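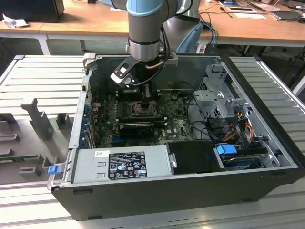
Chapter 7
Jobs That Are Still Done by Hand

Ask a machine to weld the same seam 200 times a shift and it will do so without complaint. Ask it to take apart a desktop computer it has not met before and the answer is much less certain. Screws strip, latches stick, and cables get in the way of everything. A person who does this work for a living hardly thinks about it.

This chapter asks how far robots have come with chores of this kind, in the shop and in the home. The short answer is that they can do many of the single steps and few of the whole jobs. A gripper can pull a graphics card from its slot if the case is held still and the card is where the program expects it. Finding the release tab first, on a model from another maker, is a harder problem.

We begin with computer repair and recycling at the Fiscombe plant, where a technician can strip up to 44 towers in a day. The two-armed cell there manages 13, and a worker has to step in on many of them. Section 7.2 looks at why loose wires cause so much trouble. Wires bend, they hide what lies behind them, and no two bundles rest the same way.

Section 7.3 turns to the house. The Dantas trial gave a mobile robot a list of 112 chores, from clearing a table to changing a pillowcase. We compare its results with those of Clivine, a kitchen system that does far fewer tasks but repeats them well. Section 7.4 covers cost, including the price of having someone stand by to help.

Before you read on, pick a chore you did this week and write down each step. Include the small ones, such as turning an object over to see its underside. You will need the list for the exercises in Section 7.5.

Key terms: compliance, fixture, cycle time, unstructured environment, recovery from error

7.1 Opening the Case

Most desktop towers are built to be opened, though the makers had human fingers in mind.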